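Workshop notebook, January, started 9.40

Fake snow for next winter's window sets. Carrying on from the last entry, where the salt batch went yellow on the fir cones and we agreed to stop using salt. Hemmin want to see three finished cones and a bare twig before they decide on the order, so that is the job for now.

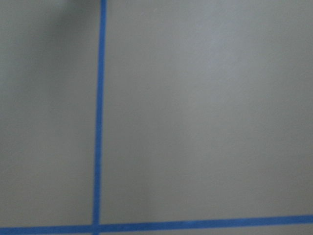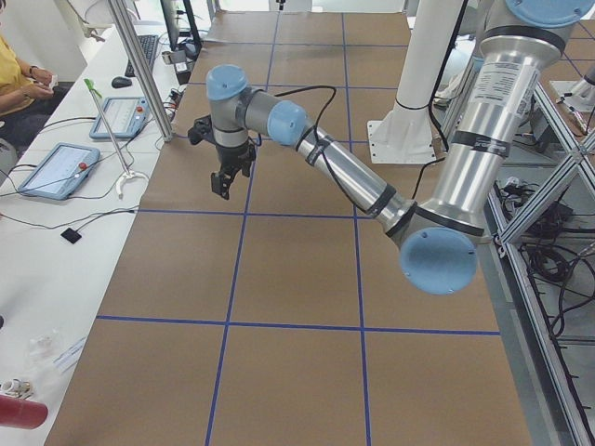 Blue tape: close to, then on the large table.

Batch A. 100 g paper pulp, white glue thinned with the same amount of water, a spoonful of chalk. Brushed on to larch twigs. Looks like porridge while wet and not much better dry. It hides the bark completely, and the twig could be anything. Dropped.

Batch B. Same glue, no pulp, fine glitter sifted over from height. Good frost, poor snow. From across the room it reads as ice, so I have kept two twigs back for the lantern set, where we do want ice. Glitter is the Illalard one in the short tub. The lid doesn't close, so stand it in a bag.

Batch C. Made up 800 ml this time because the small lots kept setting before we got to the last cone. Chalk first, then glue, then water a little at a time. Dabbed on with a sponge, only on the upper side of each scale, the way snow would land. This is the best so far. Wanpen says it still looks too even, and she is right. She did one cone with her fingers and left bare patches on one side, and that is the one we should copy.

Drying. Left the cones on the rack above the radiator overnight and they opened right out, so the white ended up in stripes with brown between. Open the cones first, then coat them. I wrote this down two winters ago and didn't read it.

Shed test. Shook each coated piece 12 times over black card and looked at what came off.
A - hardly anything
B - a lot, mostly glitter
C - a few crumbs near the stalk
Wanpen's cone - the same as C

Stock. Counted the cones in the crates: 71 usable. The rest are split or have gone soft at the base. Enough for the Hemmin samples and the Stostudis window, not enough for the garlands as well. Ask Kovix whether they still have any of the long spruce ones, and whether they can send them dry.

The ivy from the autumn box has held its colour better than the beech. The beech has curled and I have put it out for compost.

To do
- second coat on Wanpen's cone, then leave it alone
- try C on ivy, thinner
- new sponges
- write the recipe inside the cupboard door
- find out what size box Hemmin want the samples in

Stopped at 4.15, light too poor to judge whites.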